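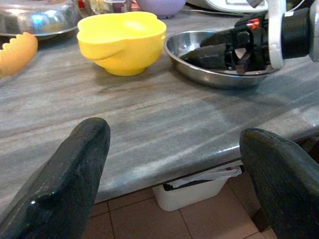
Fig. 1. Grey marble countertop with a rounded front edge.

Notes by Noelia Barroso, 9 October 2019
Reading time: 4 minutes

Phone cameras, unit 4: night mode

A small sensor collects little light. Night mode takes several short exposures, aligns them and adds them together. The noise is random, so it gets weaker in the sum, while the subject stays.

Moving subjects are difficult – a walking person can appear twice. Most software then keeps only one exposure for that part.

Exercise: photograph a street lamp at ISO 50, then at ISO 1125, both without night mode. Compare the dark areas at full size and write down what you see. Please bring both files to the next class.

Contact: Kiri Faulkner, course office, Deltley | Back to top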